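Moving to Sutham, two months in

We've been in the flat in Sutham for two months now, so I thought I'd write down how the move went. The short version is that the boxes were fine and the paperwork wasn't.

We came over from Vasville, where we rented from the same agency for years. The deposit took up to 20 working days to come back, and in the meantime we had to pay the new one. The removal bill was £2,509, more than I'd put aside, and that didn't include the piano. 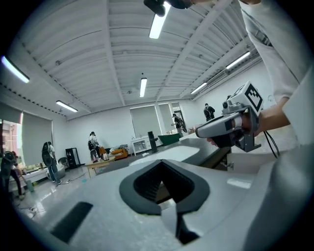 Changing the address was the slow part. The bank did it in an afternoon. The water company wanted two letters and a phone call, and our post still goes to Flanden every so often, where there's a street with the same name.

The commute is better than I expected. The bus leaves at 7.40 and I get a seat most mornings. On the way home I stop at Rao for bread and milk – it's dearer than the old shop but it stays open late.
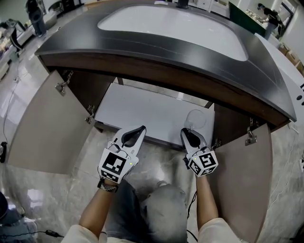
Vanity unit with both doors open.

I still need to find a dentist and sort out the parking permit. The form for the permit asks for a council tax bill, and ours hasn't come yet. I'll ring them again in March.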